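I caught up with the woman who writes the house rules for hand-held gripper work at Plorness, and I'd barely sat down before she handed me a page and a pen. "Go on, cross out what you don't like," she said. "Everyone else has!"

The rules used to run to 13 pages. Now they fit on one, and she's pretty proud of that -- though she admits the clothing section still starts arguments. "People want to tidy first," she told me. "Please don't. If the bed's got a pile on it, leave the pile."

I asked what gets a recording sent back. Mostly rushing, she said. Her crew in Mustley went through 753 recordings in May, and the ones she rejected had people snatching at sleeves or changing their minds halfway. "Pick your spot, close the fingers, then move. And keep your free hand out of it."

What about jackets? She laughed. They get their own line on the page, right under blankets (I checked).

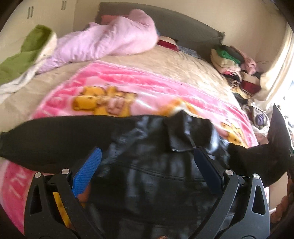

Gripper work on a black leather jacket, over a pink fleece blanket.

"Leather slides, fleece grabs," she said. "You can end up lifting both." Her rule is to let go and start over if the blanket comes too, and to keep the bad try in the file, marked as a miss. The Illthorpe crew wanted those deleted. She said no, twice, and they're talking again on Tuesday.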